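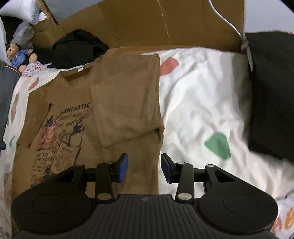 Wäschefalten mit Enikő Szekeres – ein Besuch beim offenen Nachmittag von Skelura

Eigentlich wollte ich nur eine halbe Stunde bleiben. Dann hat mir Enikő Szekeres einen Greifer in die Hand gedrückt und ich war bis zum Abend dort (und habe meinen Zug verpasst, danke auch!). Sie leitet bei Skelura das Projekt Vastik, in dem Roboter lernen sollen, Wäsche zu falten, und einmal im Jahr dürfen Neugierige vorbeikommen und selbst Hand anlegen.

»Beim ersten T-Shirt lachen alle«, sagt sie. »Beim fünften wird es still im Raum, dann sind sie nämlich ehrgeizig geworden.« Bei mir war das schon beim zweiten so. Man hält das Ding am Griff, drückt, die zwei Finger gehen zu, und dann soll man damit etwas machen, das man seit der Kindheit kann. Ich habe den Ärmel dreimal verloren.

Ich frage, warum ausgerechnet T-Shirts. Enikő Szekeres überlegt nicht lange. »Weil jeder welche hat und weil sie sich jedes Mal anders hinlegen. Eine Tasse bleibt eine Tasse. Ein T-Shirt ist nach jedem Anfassen ein neues Problem.« Fast 3000 Durchgänge hätten sie seit März gesammelt, erzählt sie, und 400 davon gleich wieder aussortiert. Zu hastig, zu zittrig, oder jemand hat heimlich mit der freien Hand glattgestrichen. »Das machen wirklich alle! Ich auch.«

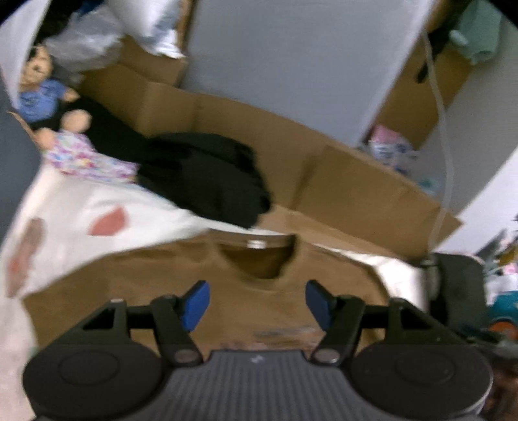

Braunes T-Shirt, Kragen nach oben, die blauen Finger offen darüber.

Zwischendurch setzt sich Jeptoo Owino zu uns, die die Aufnahmen auswertet und dabei einen Müsliriegel isst. Ob man beim Anschauen merke, wer geübt ist? »Sofort. Die Geübten fahren erst über den Stoff und warten kurz. Die anderen greifen einfach zu.« Sie schaut mich dabei ziemlich freundlich an. Ich gehöre zu den anderen.

Was ich mir anders vorgestellt hatte: Ich dachte an leere Tische und weißes Licht. Enikő Szekeres winkt ab. »Bei Ihnen zu Hause liegt doch auch noch etwas auf dem Bett, oder?« Ja. Ziemlich viel sogar. Ein Roboter, der nur auf einer sauberen Platte falten kann, sei für sie uninteressant, sagt sie, so einen habe sie früher bei Tistden gebaut und er stehe heute vermutlich im Keller.

Und wann faltet mir so ein Gerät nun die Wäsche? Da wird sie vorsichtig. Handtücher, meint sie, könne sie sich in ein paar Jahren vorstellen. Bei Hemden mit Knöpfen verzieht sie das Gesicht. Und Spannbettlaken? »Falten Sie die denn?«, fragt sie zurück. Ich knülle sie in den Schrank, das habe ich dann auch zugegeben.

Der nächste offene Nachmittag ist wieder im Sommer, anmelden kann man sich direkt bei Skelura. Ich habe mich schon eingetragen und übe bis dahin mit der Grillzange.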